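Chapter 4
Where Does the Table Go? Space, Habit and the Small Room

When I was in my second year of college I shared an apartment with Margarida Salgado, and we had one table. It was a folding table, it wobbled, and we argued over it for the whole of July. She wanted it under the window. I wanted it by the kitchen door, where I could reach the coffee without standing up. I'd love to tell you we sat down and measured things, but we just kept moving it when the other one was out.

I bring this up because most books on interior planning start with a floor plan, and I think that's the wrong end to start from. A floor plan tells you what fits. It doesn't tell you that you'll drop your keys on the first flat surface you meet, or that your guests will all stand in the one spot where you need to open the oven. In this chapter I want to start with habits and get to the drawing later (Section 4.3, if you're impatient).

Let's get a few words straight first. By a path I mean the line people really walk, which may have very little to do with the line you drew for them. By a landing spot I mean any surface where things get put down without much thought. And by clearance I mean the empty floor a piece of furniture needs so that you can use it – pull out the chair, open the drawer, get your knees under. Students nearly always forget clearance. I forgot it myself on my first paid job, a reading room for Despina Berisha, and she had to climb over the arm of her own sofa for a week before I came back and fixed it.

Small rooms are the best teachers here, and folding furniture is the best tool. You can try a layout, live with it for an evening, and try another one. Before you read on, do Exercise 4.1: pick a room you use every day, move one piece of furniture 18 inches in any direction, and leave it there for 2 days. Write down every time you bump into it, walk around it or put something on it. Radek Koubek, who taught me most of what I know, made us do this with our own beds, and I slept badly but learned a lot.

Keep your notes. We'll need them in the next section, where we look at the path from the door to the chair and why it's so rarely straight.

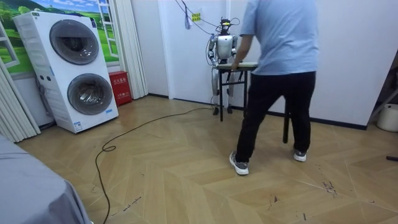
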